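Trillis household tidying pilot - progress report to Drondbridge, second period

Prepared by Kyriaki Tsakiris for Lempi Karppinen

You asked for a short report and a straight answer on the hand fault. The short report is easy enough. On the fault, we have an explanation that fits most of what we saw, and I am not ready to call it the cause.

The plan for this period was 100 shoe-rack runs with the two-armed robot. In each run the robot has to pick up a slide sandal, turn it if needed and set it on a shelf. We stopped at 40. On the last of those the left hand failed to open on command and stayed shut for 14 seconds, with the arm still trying to move away from the rack. Siiri Jääskeläinen pressed the stop button. The hand let go when power to the arm was cut, and the sandal fell. There was no injury and no damage to the rack.

The sleeve is the first suspect. The knit cover we put over the arms comes down to where the fingers start, and it bunches there when the wrist turns.

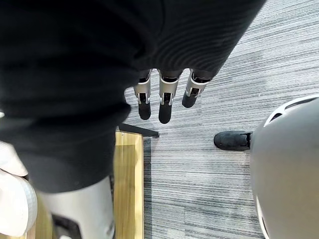
Manipulation Safety Group, Botdale site

The supplier of the sleeves, Laaksonen, says the material cannot bind the finger joints. Maybe so. Their test was done on a hand held still, and our robot does not hold its hand still. Viera Malý found a pulled thread at one of the joints after the stop, and I believe the thread was there. I don't know that it stopped anything. We have since pulled a sleeve down over the fingers on purpose and run the open command again and again, and the hand opened each time.

The second suspect is the controller. The log shows the open command being sent, and then nothing from the hand until power was cut. A jammed finger should have shown up as a rise in motor current. None was recorded. Seija Seppälä reads this as a dropped message on the hand's data line, and wants to swap the cable before we spend more on sleeves. I lean her way, with the reservation that our current sensor has given flat readings before and was never checked properly after the last repair.

What bothers me more is the stop itself. The software was supposed to halt the arm if the hand did not answer within a set time. It did not. A person with a button did the job. The monitor was marked as passed in our first report to you, and I signed that report. Looking back, the test only covered a hand that was unplugged from the start of a run. A hand that goes quiet in the middle of one was never tried. Please treat that item as open again.

Of the 40 runs, 31 ended with the sandal on the right shelf. I would not make much of that number. The sandals and the rack were the same throughout, and a run was counted as good even if the sandal ended up crooked. The grip works on the inner rim, with the slide tilted up off the shelf, so a late release has the arm pulling on the sandal as well as the hand.

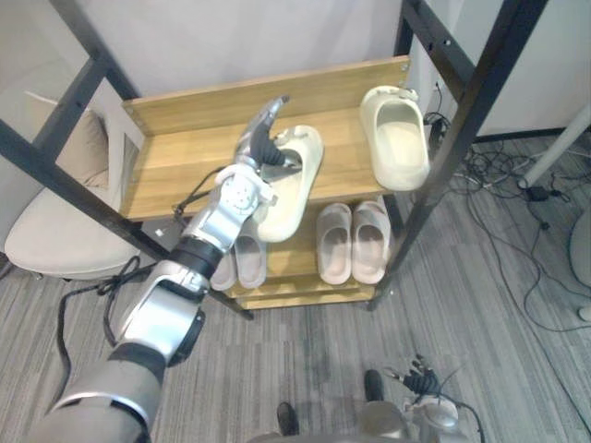 Before we restart

1. Replace the left hand's data cable and keep the old one for inspection.
2. Check the current sensor against a known load.
3. Rewrite the monitor test so that the hand is cut off partway through a grip, on both arms.
4. Shorten the sleeves so they end above the wrist. Cheap, and worth doing whoever turns out to be right.
5. Keep power cables off the carpet where people walk to reach the stop button.

Until item 3 is done and Siiri has signed it off, the arms stay off unless she is at the button. This will push the remaining runs past November. I would sooner report a late result than repeat the claim I made last time.

We are not asking for more money in this period. If the cable swap changes nothing, we will need a replacement hand, and I will send a price separately.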